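How does a robot know where its hand is?

A robot arm has no idea what a bowl is until software tells it. At Skosta, the team writes a program called Numow that helps an arm work with things on a table. Numow does its job in steps. It looks, makes a plan, moves a little, and looks again.
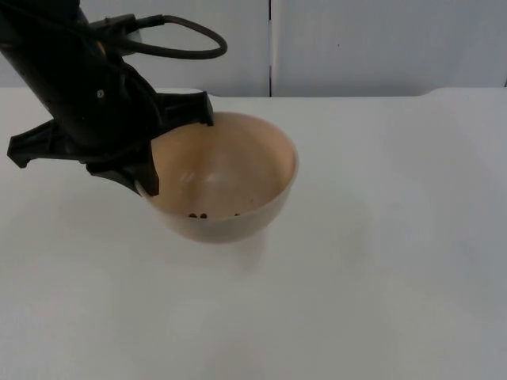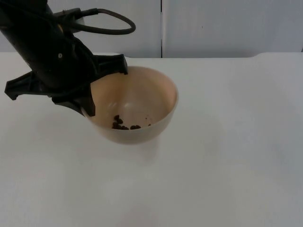 Software sees a camera picture as a big grid of numbers. One number might mean "bright" and another "dark." Numow searches the grid for places where the numbers change quickly – those are often the edges of things. A pale bowl on a white table is hard to find this way, as the numbers are nearly the same. The small dark bits at the bottom of the bowl are easier. A black gripper is easy too, but it can hide part of the rim, so Numow has to guess the rest of the circle.

Next comes the plan. Numow tries 700 paths for the arm and throws out any that would bump the bowl. Then it picks the shortest one left and checks it 10 times a second as the arm moves.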